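Pre-run inspection checklist: control and perception software, two-hand cell
Site: Warska, bench area
Filled in by: Ingeborg Tanner
Date: 20 July 2021
Release under inspection: Zenbridge controller, March branch with hotfixes

Complete every line before motor power is enabled. Mark each line OK, NOT OK or N/A. A comment is required for NOT OK and welcome for anything else. Lines marked (H) are hold points: do not go on until they read OK.

1. Versions and configuration

1.1 Controller build hash matches the release sheet. (H)
OK.

1.2 Left and right hand configuration files loaded from the release folder, not from a user's home directory.
NOT OK at first check. The right hand was reading a local copy left over from tuning. Local copy renamed, controller restarted, path confirmed in the start-up log. Now OK. The loader should refuse any path outside the release folder. Ticket raised.

1.3 Joint limits in the configuration file agree with the limits held in the hand firmware.
OK for all finger joints. The thumb rotation limit is tighter in our file than in the firmware. Intended, leave as it is.

1.4 Clock offset between the planning machine and the controller is within tolerance.
OK.

2. Stop functions

2.1 Hardware emergency stop removes motor power on both arms and both hands. (H)
OK. Tested with the arms parked and again during a slow jog.

2.2 Software stop from the operator screen brings both arms to rest and holds position. (H)
OK.

2.3 Loss of the command stream triggers a hold.
OK on the arms. On the hands the hold comes in, but the log reports it as "idle". Anyone reading the log afterwards would think the hand had been told to rest. Wording to be changed before the next release.

2.4 After a stop, motion resumes only when the operator confirms, and the old trajectory is thrown away.
OK. The planner queue was inspected after each stop and was empty.

3. Wrist camera and perception

3.1 Both wrist streams present, at the set rate, with no repeated frames.
OK.

3.2 Exposure locked before the calibration check.
NOT OK. Auto exposure was still on for the left stream. With a bright background it keeps shifting, and the fingertip detector then loses the edges of the dark fingers. Locked by hand for this run. The lock should be part of the launch file.

3.3 Hand mask drawn over the live view covers the thumb, the fingers and the palm in the open pose.
OK, with a remark. The mask was made for the open pose only. Once the thumb comes up it leaves the masked area and its points are passed to the obstacle map. 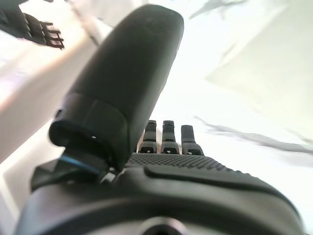 The planner then treats the hand's own thumb as an obstacle very close to the palm and refuses every approach path. The message shown is "goal in collision", which sends the operator looking for something on the bench. Until the mask is driven from measured joint angles, run with the near cut-off switched on and check 3.4 with extra care.

3.4 Near cut-off distance set, and tested with a flat board moved slowly towards the camera.
OK. The board drops out of the map at the set distance and comes back when withdrawn.

3.5 The other hand is recognised as part of the robot when it enters the view of either wrist camera. (H)
NOT OK, then OK. The filter uses the arm model of the opposite side, and the finger links were missing from that model. Finger links added, filter rebuilt, hold point released. Repeat this line after any change to the model files.

3.6 Camera-to-wrist transform checked against the Rüegg target.
OK. Two poses used. The procedure asks for six, and the remaining poses must be done before any grasp accuracy figures are reported.

4. Planning and hand-to-hand clearance

4.1 Self-collision checking enabled for every pair of links, including finger against finger across the two hands. (H)
OK after the model change in 3.5. Planning time has gone up. Acceptable at present speeds.

4.2 Minimum clearance between the hands enforced during motion as well as at the goal.
OK. Confirmed in simulation by giving both arms goals on the far side of each other. The planner returned no path and said so.

4.3 Speed scaling applied when the hands are inside the shared zone.
NOT OK. Scaling is applied to the arms but the finger closing speed is left unchanged. Closing speed reduced in the configuration for this run. To be fixed in the controller.

4.4 Current limits active for each finger during closing.
OK.

5. Logging

5.1 Recorder started before power is enabled and writing to the correct disk.
OK.

5.2 Joint states, commands, stop events and both wrist streams present in a short test recording.
OK. Played back in Stastska with no gaps.

Result: released for slow running only, operator at the stop button. Open items are 1.2 (path check), 2.3, 3.2, 3.3, 3.6 and 4.3. Lines 3.5 and 4.1 to be repeated if the model files are touched.

Signed: I. Tanner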